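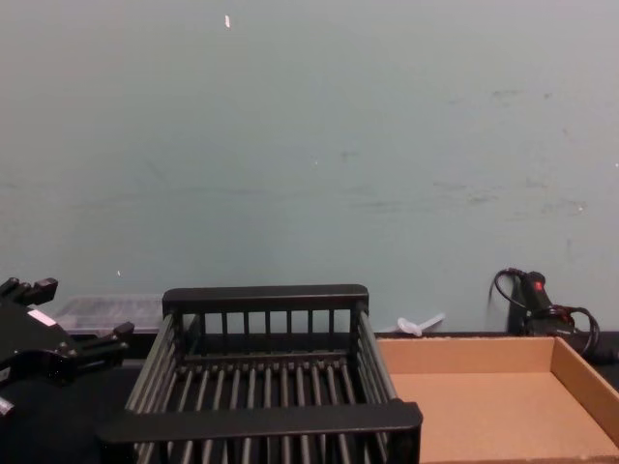

The Vutar Bench Practice Set is a written set of working rules for people who run small robot arms over an ordinary table, and we put it together when we noticed how many shops had good rules for the big fenced cells and next to none for the bench. A bench fills up with ordinary things. You get a black rack with an open cardboard tray pushed right up against its side, a gripper coming in from the left, and a handheld tool parked against the wall with its cord arched up and bunched beside it, and every one of those deserves a line in somebody's rules. A loop of cord standing up off the table is the sort of thing a finger segment can hook, and Rule 4 of the set covers it in plain words that you can read out to a new operator on the first morning.

What you get is 22 rule cards, a wall sheet, a sign-off book and a binder to keep it all in. The cards are printed on both sides – the rule on the front in large type, and on the back a longer note on how to check it and who should be told when it isn't met. Boris Vlachou wrote most of the backs, and he does go on a bit, but our customers tell us they like having the reasoning there when an operator asks.

The cards are grouped the way a shift goes. You start with the table and the things on it, go on to the arms and grippers, then to the cables, and finish with hand-over and shutdown. Corded tools have a card of their own, which asks that they be unplugged before the arms are enabled, or else listed by name on the sign-off page.
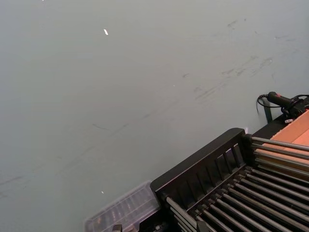

Each card has room at the foot for your own wording as well. Please use it! A rule that says "keep loose items back" means a good deal more once you've written in which items, and how far back, and where they go at the end of the day. We leave the distances blank on purpose. They depend on your arms, your speeds and your own risk assessment, and the set is meant to sit alongside that assessment and the arm maker's manual, never in place of either one.

The two-arm cards

If you run a pair of arms over one table, there's a section for you. It asks that the shared middle of the table be agreed on before the run, that one person hold the stop within reach, and that anything held in a gripper be set down before someone leans in – even a light thing, even for a moment. There's also a card for cables that hang from the wrist, with a slow walk through the full reach before the first run at working speed. 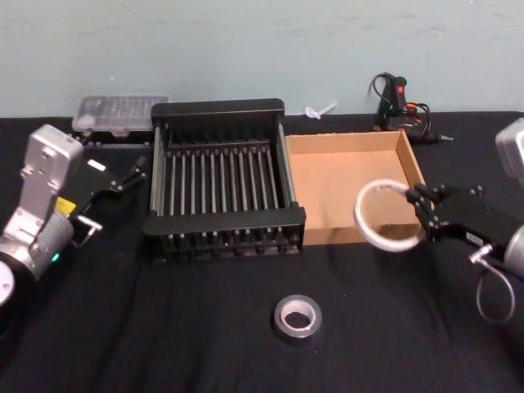

Ordering and details

Part name: Vutar Bench Practice Set, two-arm edition
Contents: 22 rule cards, wall sheet, sign-off book, binder
Sign-off book: 768 entries, numbered
Languages: English
Returns: 60 days, unmarked cards only
Binder color: gray or dark green
Current revision: 03/10/2026

If you already own the single-arm edition you can buy the two-arm cards by themselves, and they'll fit the same binder. Write to Mal-soon Ji at the order desk with the revision printed inside your front cover, and she'll send the right ones. The next revision is planned for July, and registered owners get the changed cards in the mail at no charge.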